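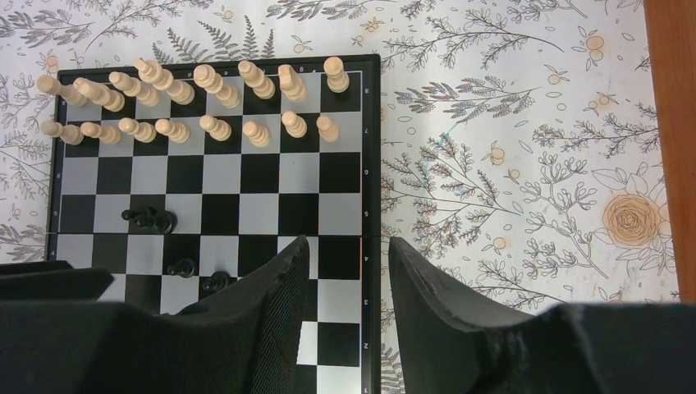
Pallard: board localisation and move execution from a wrist camera
Project report, Devero Robotics Laboratory, September 2019

Summary
Pallard is a set of programs that lets a robot arm move chess pieces using only the small camera at its wrist. The project covered finding the board, deciding which squares are occupied, and planning the pick and place. Choosing the move was left to an existing chess engine and is not discussed further.

1. Starting point
The code we inherited used a fixed overhead camera and assumed that the board never moved. If the board was knocked by a few millimetres, someone had to run the calibration again by hand. We kept the arm driver and the message format and rewrote everything else in Python.

2. Finding the board
The board is found once per move, from a viewing pose above it. Our first version looked for all four outer corners and failed most of the time, as part of the board is usually out of view or behind the gripper. The present version detects straight lines, sorts them into two directions and fits a grid to whatever crossings it can find. Five crossings in each direction are enough.

A grid fit alone does not say which square is which. We read the rank numbers on the right-hand border, where 8 is nearest the top of the view. The white pieces are set up on ranks 8 and 7 in our tests, so the colours are the wrong way round compared with the printed numbers. The program stores the printed name and the playing name of each square separately. Before we did this, two bugs came from mixing them up.

The tablecloth caused more trouble than expected. Its leaves and stems gave short line segments which were sometimes added to the grid. Rejecting any segment shorter than one square side removed nearly all of them.

3. Occupancy
A small classifier labels each square as empty, white or black. It was trained on 1723 square crops cut from 453 wrist images, all labelled by us with a simple click tool. Pieces at the far side lean away in the view, and the head of a pawn often falls over the square behind it. We therefore crop around the expected base of the piece and ignore most of what is above it.

Squares hidden by the fingers are masked out using the known gripper geometry and marked "unknown". The planner may not place a piece on an unknown square. With the arm low over the board, many of the black pieces are behind the gripper, so the program keeps the last confirmed state for those squares until it has a clear view again.
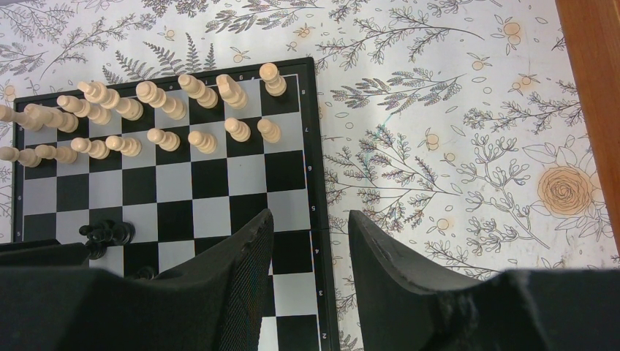

4. Planning the move
Each move is split into approach, descend, close, lift, carry and release. The carry height is fixed at a value that clears the king. A path check runs over both fingers before the descent, and if a neighbouring piece is too close the wrist is turned and the check is repeated. Captures are handled as two separate moves, with the captured piece taken off first.

Planning takes around 300 milliseconds on the lab computer. Most of that is the path check.

5. Known problems
A fallen piece is not recognised as fallen. It is usually labelled as black or white on whichever square its base is nearest, and the grasp then misses. The classifier also confuses dark squares with black pieces when the light is low. We did not collect enough images in poor light to fix this.

6. Further work
A fourth class for fallen pieces should be added first. The click tool and the training scripts are in the Pallard repository under tools, and the gripper mask must be measured again if the finger pads are changed.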